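Supper club kitchen check, Handia Hall
June 27, 2020
Checked by Urmila Tiwari, comments by Azlan Gunawan

Fridge temperature: PASS. Sitting on 4 degrees top and bottom, beautiful! It was creeping up in May, so the new seal was worth every cent.

Raw meat on the lowest shelf: PASS. All covered and dated. Love the coloured labels, Urmila!

Hand basin: PASS. Soap, paper towel, hot water in seconds.

Chopping boards: FIX. The green one is badly scored. Please bin it before we do the herb salads.
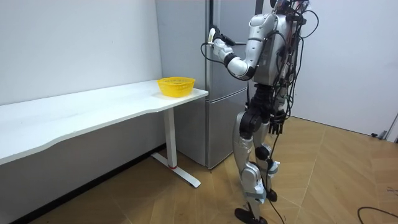
Floors and walkways came up a treat this time, and I'm thrilled with how quickly everyone mops a spill now. Mark them PASS. One favour for the cooks carrying stockpots: keep the way to the fridge clear. A pale wooden floor like this one shows up peas and onion skins nicely, but a tall silver-grey fridge door still needs room to swing.

Oven and burners: PASS. Back left is slow to light, so Grimshaw are booked to look at it.

Allergen cards: FIX. The satay is missing its peanut card. Recipe 106 in the folder has the full list, ready to copy out.

Leftovers: PASS. Shallow trays, in the fridge within the hour. The laksa broth was gorgeous, by the way (can we have it again?).

Re-check the two FIX items before the next dinner. Azlan has the spare boards.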